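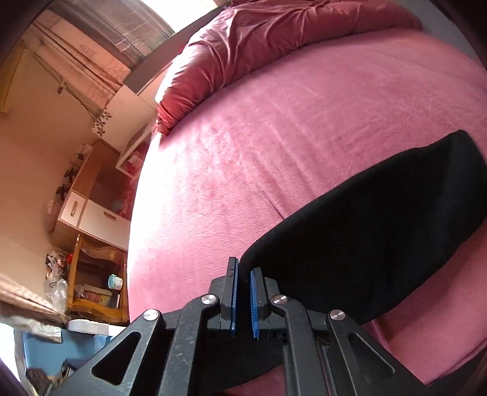
Section 3. Planning and Ordering Your Equipment

Read this section before you place an order. It covers how many hand-held grippers you need, which parts wear out, and what to set aside for a first season of home recording. Assembly is in Section 4.

3.1 Before you start

You will need:
The site list, with one line per home
The Hondonora price sheet for your region
The name of the person who will sign for deliveries
A list of the tasks you plan to record

If you do not have a task list yet, stop and write one. Bedding, clothing and soft bags call for different spares than kitchen work does, and the order form asks for the task group on page one.

3.2 Working out the number of grippers

1. Count the operators who will record at the same time. Do not count people who share a shift.
2. Enter one gripper per operator on line A of the form.
3. Add one spare for every four operators, rounding up. Enter the result on line B.
4. Add lines A and B. Enter the total on line C.
5. If any home is more than a day's travel from your office, add one spare for that home on line D.

Note: Line D is often left blank and then ordered later at single-unit freight. Fill it in now, even if the answer is zero.

3.3 Choosing finger pads

Finger pads are sold in pairs. The ridged pad is the standard choice for cloth, fleece, padded pouches and other things that give when squeezed. The smooth pad is meant for glass and glazed dishes and should not be ordered for bedroom tasks.

1. Mark the pad type for each task group.
2. Order three pairs of pads per gripper for a season of fabric work.
3. Order pads from one batch where you can. The batch number is printed on the bag.

Caution: Do not glue a worn pad back onto a finger. Glue fills the ridges and changes the closing gap, and the gripper will have to be calibrated again.

Scuffs on the black plastic body are normal and are not covered by the warranty. Do not budget for replacement bodies on account of surface marks. Replace a body only if a linkage arm is cracked or a screw will no longer hold.

3.4 Batteries, storage and cases

1. Order two batteries per gripper and one charger for every two grippers.
2. Order one memory card per operator per recording day, plus one set to stay at the office.
3. Choose a case. The Pundo hard case holds one gripper and its spares. The Hurnura soft bag holds two grippers but has no room for a charger.

Note: Homes are furnished and often tight on space. Operators work beside beds, shelves and storage boxes, and there may be no clear surface for a large case. For apartments we recommend one Pundo case per operator.

3.5 Items you do not need to buy

Record with the household's own blankets, covers and small items wherever the resident agrees. Do not buy matching bedding for every site. If your plan calls for extra objects, keep the prop budget at 80 dollars per home and enter it on line G.

Lamps are not part of the kit. Window light is acceptable for bedroom tasks. If a window is washing out the bed, draw the curtains partway and record a test clip before you request a lamp.

3.6 Setting the budget

1. Copy the totals from lines C and D to the summary page.
2. Add pads, batteries, cards and cases.
3. Add freight. Use the table on the back of the price sheet, not last year's invoice.
4. Add the prop budget from line G.
5. Have the summary signed by your site lead.
6. Send the form to Celina Zalewska in purchasing and quote budget code 3127.

Caution: Forms without the budget code are returned unread. They lose their place in the queue.

3.7 Lead times

Grippers ship from the Iglesias warehouse. Orders for the summer season close on Mon 25 April. The next order window opens in November. Pads and cards can be ordered at any time in either window or between them.

Questions about quantities go to Radymyr Symonenko. Questions about freight or a missing parcel go to purchasing.

3.8 When the order arrives

1. Check each case against the packing slip before anyone takes it to a home.
2. Open and close each gripper by hand. Both fingers should move together.
3. Check that all screws on the linkage arms are seated.
4. Write the serial number in the equipment log.
5. Report shortages within four working days.

Keep the outer cartons until the log is complete. Returns are accepted only in the original carton.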